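Planner pauses before every grasp, folding setup

marcela_s
Hello all, me again with the shirts! Our Sonell planner hands over a lovely path, then the arm stops over the table for 280 ms before it commits to anything. 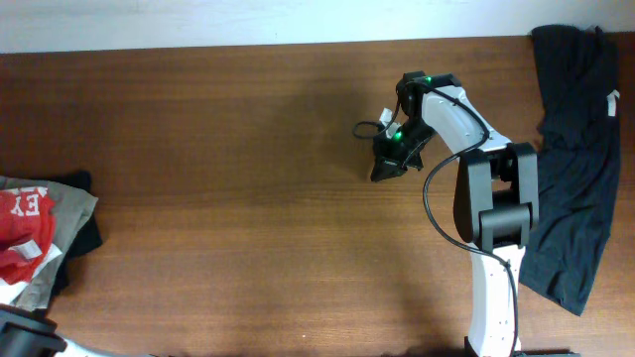 I've been through the logs twice now and the pause is there on every approach, with either arm. Perception publishes at 200 ms intervals, if that helps anyone.

paulik_l
Sounds like your planner is waiting for a fresh cloud. Mine did that all through December. Let it accept one slightly stale frame and see.

danica_b
I'd be careful there, Ľudovít. Cloth moves when you brush past it, and a stale frame is how I ended up grasping thin air for a fortnight. I'd sooner live with the pause.

paulik_l
Fair, but she isn't touching anything on the approach, so what would have moved?

danica_b
The other arm might have!

marcela_s
Oh, good point, they do share the one table. I'll try the stale frame with the second arm parked, and post the log tonight (all 2,442 lines of it, sorry in advance).

kamil_sl
Check the collision mesh reload as well, please. Uder does it on every call by default.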